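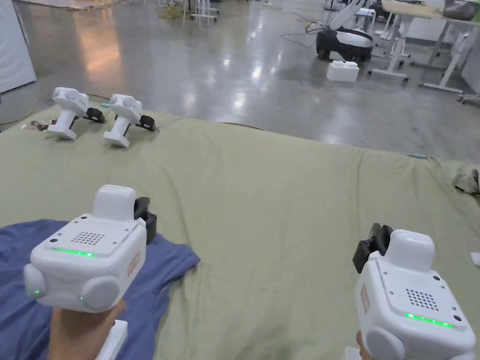
Hirside Mending and Sewing Program
Progress report to the Villaseñor Fund, second period
Prepared by Maritza Agudelo, program lead

Where we are

The second period ran from spring through the end of October, and it was a good one. We opened the Saturday drop-in, finished two full rounds of the beginner course, got the lending library of machines out of boxes and into people's homes, and started the visits to Triltow that we had been promising since the first application. A few things slipped, and those are covered further down. But the overall feeling here is that the program has found its feet, and I'm really happy to be writing this one.

Over the period, 217 people came through the door for at least one session. Our target for the full year was lower than that, so we have passed it with a whole period to go. Of those people, 73 signed up for the beginner course, and most of the rest came to the drop-in with something that needed fixing.

The beginner course

The course is six weeks long, two hours a week, and it starts from nothing. Week one is threading a needle, tying off, and sewing on a button that will stay on. By week three everybody is on a machine. By week six they have finished a drawstring bag and hemmed a pair of pants, ideally their own.

Delphine Alcantara taught the first round and rewrote a good part of it before the second. The biggest change was moving the machine work up by a week. In the first round people spent two and a half sessions on hand stitches and you could feel the room getting restless. Now they get a taste of the machine early, go back to hand sewing for hems and repairs, and the hand sewing goes better for it. Attendance in weeks four and five, which had been our weak spot, was much stronger the second time.

She also threw out the pattern sheets we had bought and drew her own. The old ones assumed you knew what a seam allowance was and which side of the fabric was the "right" side. Hers have both drawn in, with arrows. People take them home and we have had to reprint them twice. We'd be glad to send the Fund a set, and if any of your other grantees could use them they are welcome to copy them.

One thing we heard again and again in the feedback forms was that people wanted a second course. Several asked for zippers by name! We have sketched out a four-week follow-on covering zippers, linings, taking in a waist and replacing elastic, and we'd like to run it once in the next period as a trial.

The Saturday drop-in

This is the part of the program that has surprised us the most. We budgeted for a quiet morning with a handful of regulars. By the fourth week there was a line at opening and we had moved the start from ten o'clock to nine-thirty so the first group could get settled.

Over the period we logged 204 repairs. Jeans are the biggest group by a long way, mostly inner thighs and back pockets. After that come coat linings, children's school pants, backpack straps, and a steady stream of bedding. Bảo La runs the repair log and added a column for whether the owner did the work or we did. I had expected most people to hand the item over and sit down with a coffee. More than half of the repairs were done by the person who brought them in, with somebody at their elbow. That is exactly what we hoped the drop-in could be and we hadn't dared write it down as a target.

Not everything can be saved. We turn away leather, anything waterproof where the coating has started to peel, and wedding clothes (we tried one, it was stressful, we won't try another). Bảo keeps a sheet of local tailors and shoe repairers at the front table, so people leave with somewhere to go.

The lending library

With the equipment part of the grant we bought a set of basic machines and had a number of donated ones serviced. They go out for four weeks at a time with a small kit: spare needles, bobbins, a seam ripper, and a card with the threading path drawn on it.

The library got going five weeks later than planned. The servicing took longer than we were quoted, and two of the donated machines turned out to need parts that are no longer made. We kept those two for spares. Once the lending started it went quickly, and there has been a waiting list ever since. All machines due back so far have come back, one with a bent needle bar that the borrower had already called us about.

We'd like to change the loan length. Four weeks is a little short for someone working full time who also wants to finish a project, and the most common request at return is for another two weeks. With a waiting list that is hard to grant. Our plan is to move to six weeks and add machines as money allows.

Triltow

Triltow is the senior housing complex on the other side of the river, and Jae-in Ban has been running a session there every other week since the summer. The residents are, frankly, better sewers than most of us. The session began as a repair class and within a month it had become more of a workroom, with residents teaching one another and, increasingly, teaching us. One woman there worked in a glove factory for most of her life and has been showing Jae-in how to set in a thumb gusset.

We think there is something worth building here. Jae-in has proposed bringing beginners from the Hirside course over to Triltow for one of their six weeks, so they can learn darning from people who have done it for decades. The housing manager likes the idea and has offered the dining room. Transport is the open question: the bus runs once an hour and the walk from the stop is uphill. We will try it once with a borrowed van and see how it goes.

Materials

Fabric has come mostly from donations, and we have been lucky. A curtain shop that was closing gave us end rolls of heavy cotton, which made excellent practice pieces and even better bags. We have also had a lot of sheets. Sheets are wonderful for beginners, as they are flat, cheap and easy to press, and nobody is afraid of ruining one.

Thread is where the money goes. We underestimated it badly. The first application allowed for a starter stock and a top-up, and we went through both before the end of the first round of the course. Cheap thread snaps and tangles and puts people off, so we don't want to go back to it. We have moved money over from the printing line to cover the gap, as agreed with Benjie Quiambao by phone, and the revised budget sheet shows the change.

Money

Spending is within the total for the period. The printing line is underspent and the supplies line is overspent, for the reason above. We also spent $900 on servicing, all of it for the donated machines. That was the full amount set aside, with nothing left over for the coming period, so we will need to find servicing money for next year. A good machine wants a proper clean and oil every year when it is being used this hard.

We have one small piece of new income. Proltora, the laundry service on our street, has started sending us its customers' minor repairs and pays us a fixed amount per item. We only take what the drop-in team can handle in a quiet hour. It won't pay the rent but it does cover needles.

What didn't go to plan

The evening session for parents did not happen. We had three people sign up and all three said the same thing, which was that seven o'clock is bedtime. We should have asked first. We are now talking with the elementary school about a session right after drop-off in the morning.

We also said we would have a booking system on the website by the end of the period. We don't. We are still using a paper book and a phone, and it mostly works, but course places get double-promised now and then and it makes extra work for whoever is at the desk. Bảo has a simple sign-up form nearly ready.

The last one is space. On a busy Saturday there is one ironing board and it is the slowest thing in the building. A second board is easy. A second outlet that can take an iron without tripping the breaker is less so, and we have asked the landlord for a quote.

Next period

Run the beginner course twice more and the follow-on course once.
Move the machine loans to six weeks.
Hold the first joint session at Triltow.
Start the morning session for parents, if the school has a room.
Get the sign-up form working.
Sort out the ironing.

We would love for someone from the Fund to come by on a Saturday. Come early, before the line, and bring something with a hole in it - there is always a chair free by the window and Delphine will have you threading a needle before your coat is off.

Attached: revised budget sheet, repair log summary, course feedback, loan record.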